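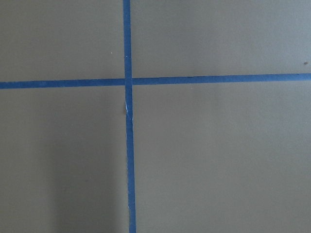 How big should a cell be when you divide up a tabletop? Big enough for the largest object to stand inside it with room to spare on every side, and small enough that "it was in that cell" still tells you something useful.

4.2 Laying out the table

I went back and forth on this for most of April. In the Cudance notes we had 2467 written placements, and a lot of them said things like "near the middle" or "a bit left of the tube." Fine if you were there, hopeless if you weren't! So for the Fluren sessions I gave in and went with tape. Painter's tape is easy to see, it comes up again without much fuss, and anyone can fix a line that has wandered.

And the lines do wander. I started out wanting every cell square and gave up on that pretty quickly, as a strip of paper tape stretches a little while you pull it and then leans off to one side (mine always seem to go right). What I care about now is whether a person can say which cell an object stands in without stopping to think. For 100 of the placements I asked for a cell and nothing else, and 26 of those came back marked "on a line."
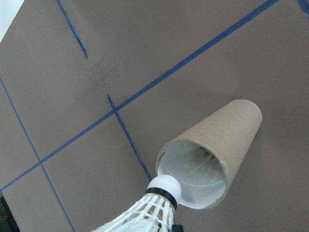 One reader of the draft objected that a shuttlecock has no business being scored by cell at all, given that it rolls around its own cork and can settle a hand's width from where it was put down. The same reader suggested noting where the cork ends up and leaving the feathers or skirt out of it.

I think that's right, and I've changed the rule. The cork counts. The tube is simpler – it stands on its end, so I use the base and ignore any lean at the top. If the base touches tape, we write down both cells, and the object stays where it is. People want to nudge it, and I understand the urge, but a nudged tube is a new placement and needs its own row. 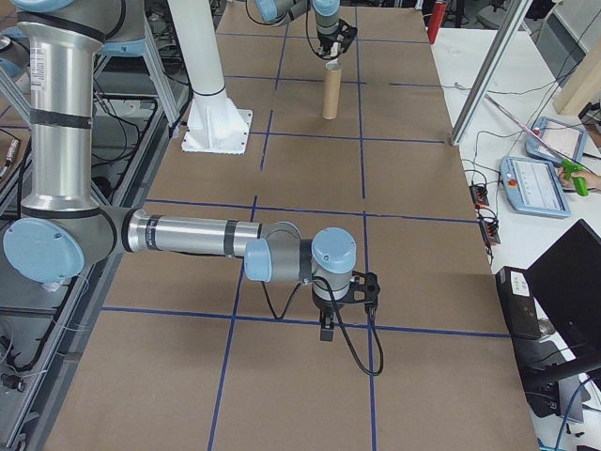
M. Barrios

A few words on the covering, which gets less space than it should in the Folten version of this section. Brown board or paper is kind to tape, and dark blue shows up nicely against it. The catch is that a tan cardboard tube on a brown surface is close in color, and from the far end of a long table I lose the bottom rim before I lose anything else. I tried scoring from a chair for a while and switched to standing. Blue against brown I can read from either spot.

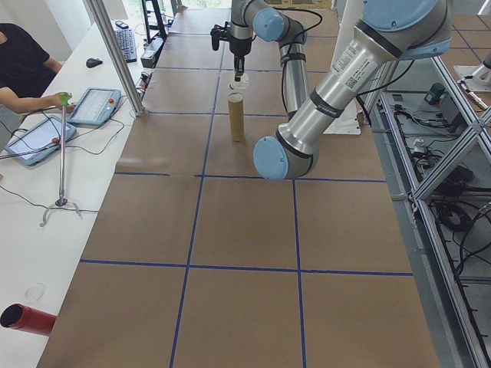
Figure 7. Cardboard tube standing upright in one cell of the taped table.

I name the cells by row and column, counting from the desk side, and I keep those names even after a strip has been replaced. If a new strip lands somewhere else by more than its own width, I start a fresh sheet – old rows stay on the old sheet, and the two are only compared by object, never by cell.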